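Reseating a CPU in an older Dell tower: which way does it go, and is old paste a problem?

Posted by Trumis in Desktop Repair

The board is a green Dell one with an open-frame socket and a side lever. The heat spreader still has dark smudges on it. I can't tell which corner lines up with the arrow printed near the socket.
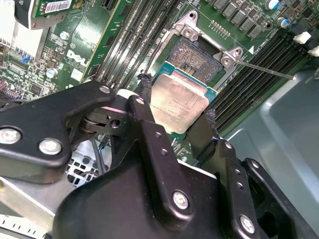

Echeverri
Match the triangle on the chip to pin 1 in the manual, then check the notches. Don't go by the board arrow alone. Lower it straight down — no sliding. Clean the smudges with isopropyl alcohol before the heatsink goes on.

Lay the tower on its side first, panel off, so the socket faces up. 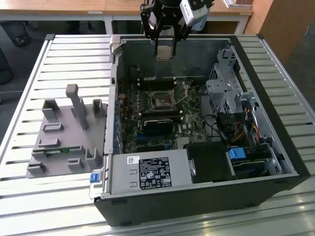 Drultetti
Agree on laying it flat. Also unplug it and hold the power button for four seconds. I've done this on 4 of these and never needed force except on the lever.

Wipe the bench too. Metal slats collect grit in the grooves, and grit ends up in sockets.

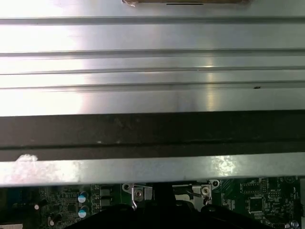
A dry lint-free cloth is enough for that. Do it before the socket is opened.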